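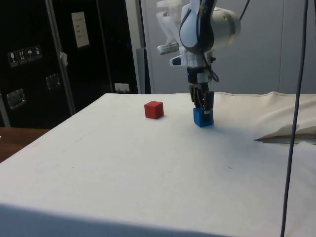

1/ Things I wish I'd known about picking classes before my semester abroad

I got back in December and I've had the same conversation with so many people in my department that I figured I'd just put it all here (sorry in advance, I ramble).

2/ Get more courses approved than you plan to take. I had 8 on my list and thought I was being wildly overprepared, and then 2 got canceled and another one clashed with my language class every single week. My advisor back home, Nathalie Paquette, signed off on the extras before I left and I have thanked her many times since!

3/ Save every syllabus as a file on your own computer. The course pages at Lorente got wiped when the new term started, and my friend Cusico (long story, it's a nickname) spent a whole month emailing professors for reading lists so her credits would transfer.

4/ The final exam can be the entire grade. I was used to homework and quizzes propping me up all semester, so I drifted a little through the first part, and then wow, those last weeks. Ask on day one how you'll be graded, even if you feel silly doing it.

5/ Grades look different too. I got a 10 on my first paper and cried a bit on the tram, and then a very kind classmate explained that you pass with a 10 there and hardly anyone gets above a 19. Look up the conversion table before you call your mom.

6/ Take one class that has nothing to do with your major, if your school lets you. Mine was local history, and we walked all over the old Dastow neighborhood with a professor who knew every baker on the street. I still have my notes from it on my desk.

7/ If you're heading out next fall and want to see my course list, message me, I'm happy to send it over!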